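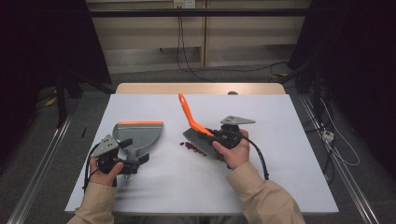
Brush and dustpan at work on a scatter of dark red bits, white board on the wooden table.

Small Spills, progress report to the Carnley Fund, October 2020

Hi Ozan,

You asked for a page or so on how the tabletop cleanup work is coming along, so I've tried to keep it short (you know how I am once I get going on dustpans). The quick version is that we're on budget, a little behind on the printed guide, and very happy with the brush and pan we picked for the starter set!

Most of the past stretch went into choosing the set itself. We went back and forth on size for ages. The big floor dustpans are cheap and easy to find, but on a craft table they knock everything over, and we kept ending up with more on the carpet than in the pan. The gray plastic one we've settled on is a much better fit, and the thin orange rubber edge along the lip is the part I'd fight for. With a hard plastic lip there's always that last little line of stuff that won't go in, and you chase it backward across the table forever. The rubber sits down closer and the line gets a lot shorter. It still happens, just less.

The brush has a bright orange handle, and I'll admit I wanted it mostly for the color. I've lost so many gray brushes in gray cupboards. Ekrem Dağdelen, who is writing the guide with me, thinks the bristles could be a touch softer for very light things like glitter, and he may be right. We've asked the supplier for a softer one to compare and should have it by November.

The white board has been a nice surprise. We put it on the table mainly to protect the wood, and now I don't want to practice without it. Anything dark shows up right away, and you can tell at a glance what you've missed. It also gives people an edge to work toward. Ekrem wants a board in every set. I'm not sure we can afford that, so for now the guide will say that any light, flat surface is fine.
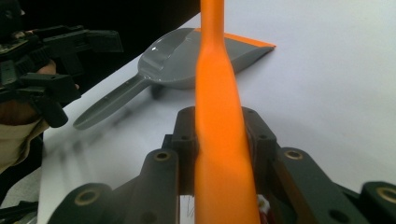

Plenty of orange up close, with the gray dustpan lying on the white surface behind.

On the how-to side, we've rewritten the sweeping page twice. The first version had the pan flat and still and all the work done by the brush. It read well on paper and was pretty awkward in real life. The new one asks you to set the pan at an angle, bring the brush in low, and use short strokes toward the lip – then move the pan back a little and go again. Small round things are the hardest, as they roll off sideways if you hurry. I've added a paragraph on herding them into a loose band first, and I'd love your opinion on whether it's too fussy.

Now for the money. Of the $600 you gave us for materials, we've spent around $100, nearly all of it on sample brushes and pans. The rest is set aside for the first order of 80 sets, split between Prerham and Villanueva. Greltanau has agreed to print the guide, and they need 30 days from the final text, which we haven't handed over yet. That's the delay I mentioned. It's my fault more than Ekrem's.

Still to do: compare the softer brush, finish the page on emptying the pan (harder to explain than you'd think – where do you hold it?), and decide about the boards. If there's any give in the budget for those, please let me know before we place the order.

Thanks as always for the patience and the good questions last time. I'll send the draft guide over as soon as the emptying page makes sense to someone besides me.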